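The Long Way to a Plain White Room

Hildegard Petersen moved to Clandville in June with 74 boxes, and she'll tell you, over a second cup of coffee and probably a third, that most of them should have stayed behind. There were gravy boats in there, and drapes cut for windows she no longer owned, and every birthday card her sister ever mailed.

Her new place is small, up over the old Kuhlmann bakery on Trutmont Street, and the smell of rye bread still comes up the stairs on damp mornings (or so she swears, though the ovens have been cold for years). She gave away the drapes first. The cards she kept, all 239 of them, and I can't say I blame her.

Her friend Rianne Kuipers went the same road a few winters back and came out of it a convert to bare surfaces. "You wipe a table in one pass," she told me, "and then you've got the whole afternoon." Rianne likes pale colors and plain floors, and she can talk about cabinet doors longer than most folks talk about their grandchildren - and she has grandchildren.

Hildegard isn't so sure. She has hung on to the green lamp, the piano bench without its piano, and one gravy boat, just in case company comes.

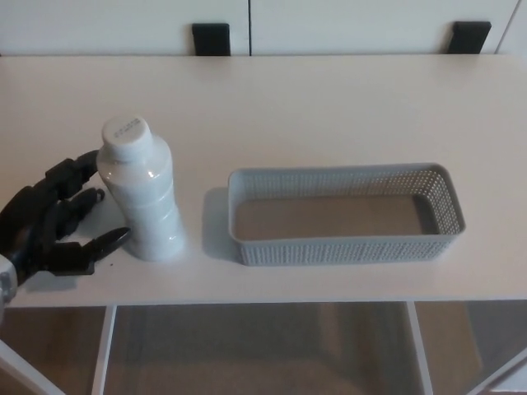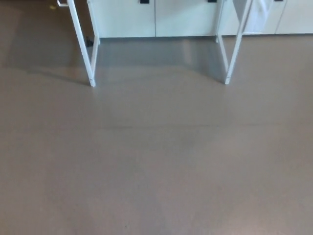 White tabletop with a bottle and mesh basket, first; white cabinets along a taupe floor, second.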